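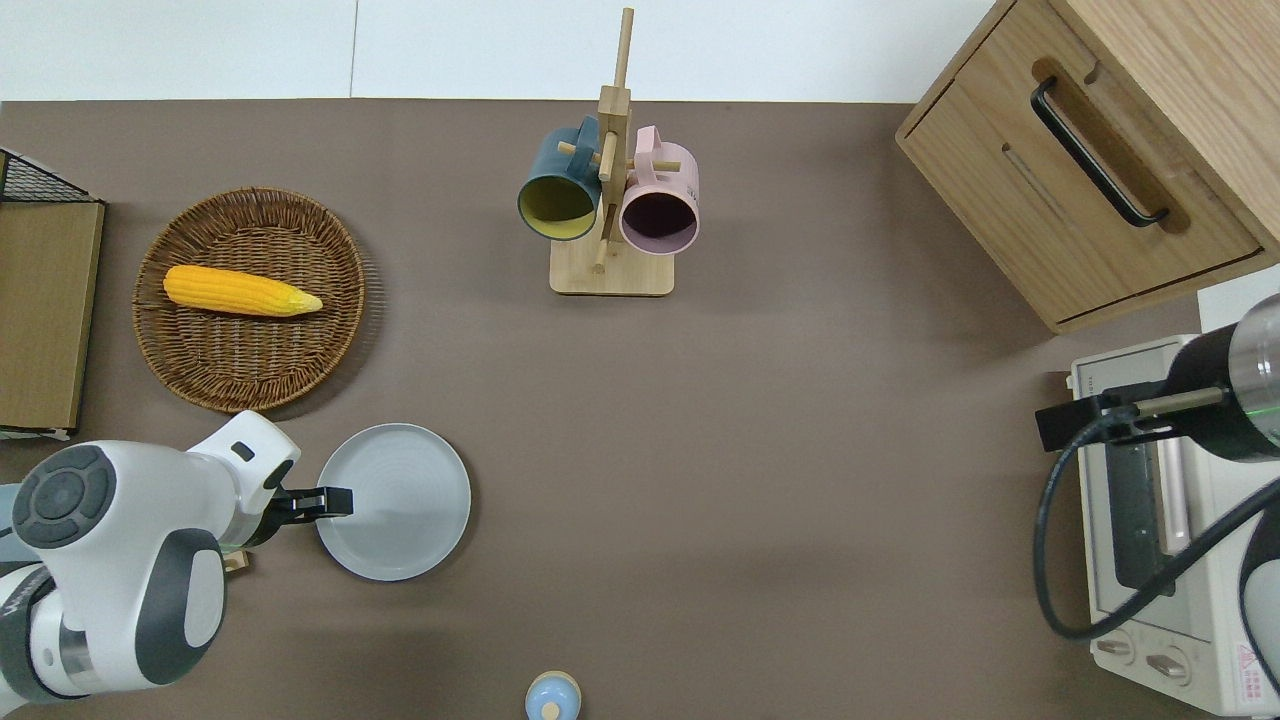 Dovstead Workshop Notebook
Entry: 2024-02-13
4 min read
Subject: Tabletop kitchen set, layout and handling of the small wares

The purpose of this entry is to record the present arrangement of the tabletop kitchen and the changes agreed for the remainder of February. It replaces the loose sheets kept in the Irkdale folder, which may now be discarded.

The working table is the brown one against the white wall strip. The earlier grey top has gone back to stores. Plates showed up poorly against it under the overhead lamps, and two of the older mug colours were hard to tell apart. No such difficulty has arisen with the brown.

Mug tree. The tree keeps its place towards the wall, near the middle of the table. It is the plain wooden pattern, with a square base, a single post and short horizontal pegs. Two mugs are to hang on it at the start of any session: the dark teal one with the yellow inside to the left, and the pale pink one with the dark inside to the right. The pegs are short, and a mug hung near the end of one will slide off if the table is knocked. Mugs should be pushed fully home. A thin felt pad has been requested for the underside of the base, which shifts on the table when a mug is lifted off at an angle.

Load check on the tree: the post was hung with a 508 g weight on one side only and left until the end of the afternoon. The base did not lift. At 1000 g on one side it tipped before the hand was clear. Neither mug comes near the lower figure, so the tree is accepted for use as it stands.

Basket. The round wicker basket is retained for the corn. A square basket from Dilier was tried in its place and returned to the shelf, as the ear lay across the corners and would not settle. In the round one the ear lies flat and may be turned to face either way. For consistency it should be laid with the pointed tip to the right. The weave sheds small fragments. These are to be brushed from the table before the plate is put out, and the basket itself should be shaken over the bin at the end of the day.

Plate. The round light grey plate is now the standard one. The white plates are withdrawn for the time being, two of them having chipped rims. The faint rings on the grey plate are part of its surface and are not wear; a colleague scrubbed at them last week with a scouring pad, and it is asked that this should not be repeated. Warm water, a soft cloth and no more than a few drops of the Pellegrini liquid are sufficient.

Cabinet and oven. The light wooden cabinet with the black bar handle stays in the right-hand corner by the wall, with the cream toaster oven in front of it. The drawer was stiff on first use and has been eased with candle wax along both runners. It now opens without the cabinet moving. The recess behind the handle collects dust and should be wiped when the drawer is wiped.

The oven is to be treated as a live appliance whether or not it is plugged in. It is rated by the supplier for up to 2000 W and must have a socket to itself. Both control knobs are to be returned to zero before the door is opened. The red warning label at the lower corner must not be covered with tape or stickers. Please do not use the pink handle to pull the whole oven forward; the hinge is light and will not take it.

Wooden-framed box. The box with the mesh at the left edge of the table has no settled use at present. It was suggested that it might hold dry goods, but the mesh would make it awkward to clean. It is left where it is pending a decision.

Spacing. A gap of 100 mm is to be kept between the basket and the mug tree, measured at the closest point. Masking tape marks have been laid for this. The first set lifted overnight and was replaced with the narrower tape, which has held so far.

Outstanding:
- felt pad for the mug tree base
- second grey plate, same diameter, from Dilier if still stocked
- new lid for the crumb tin
- decision on the box
- copy of this entry to Irkdale

The sponge by the sink is for the small wares only. A separate one for the table is in the drawer beneath.

3 comments
11 shares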